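Season Update: Changes to the Dizon Harbor Trading Post

The Warneveck development team has completed its review of the Dizon Harbor trading post, and a revised set of rules will take effect with the November update. The review followed a period of player feedback on listing fees, expired orders and the price of crafting materials in the early regions of the game.

Under the current system, each character may hold 69 active listings. That limit now applies to the account as a whole and rises to 157. Players who maintain several characters are advised to check their existing orders before the update, as any listings above the new limit will be returned to storage with the fee refunded in full.

Listing fees will be charged when an item sells. Items that expire without a buyer will carry no fee. Lead economy designer Devendra Bhatia said the previous arrangement had discouraged newer players from offering low-value goods such as hides, ore and herbs, leaving those markets thinly supplied on smaller servers.
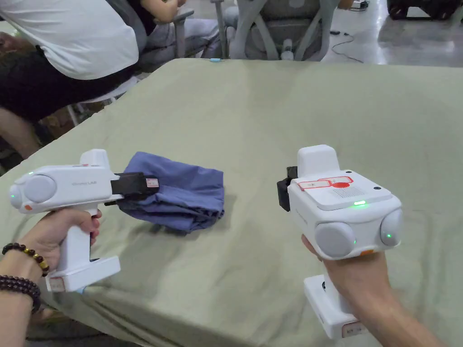 The Kokia and Dasen servers will share a single market from the first day of the update. Orders placed on either server will be visible on both, and purchased items will be delivered to the buyer's nearest storage chest. Guild treasuries, housing and territory standings will remain separate. Further server pairings will be considered once the team has studied the results.

Two crafting recipes will also change. The Harbor Guard shield will require 1266 units of refined iron across all its upgrade tiers, down from 1536. The Tidewatch bow will no longer require a boss drop for its final tier, and the missing component may be bought from the quartermaster by players who have reached the highest rank with the harbor faction.

Community manager Jayson Lumbao will host a question session on the official forum on Sunday at 6 p.m. server time. Questions may be posted in advance in the Trading Post thread. Reports of missing items or incorrect refunds should be sent through the in-game support form, with the character name and server included.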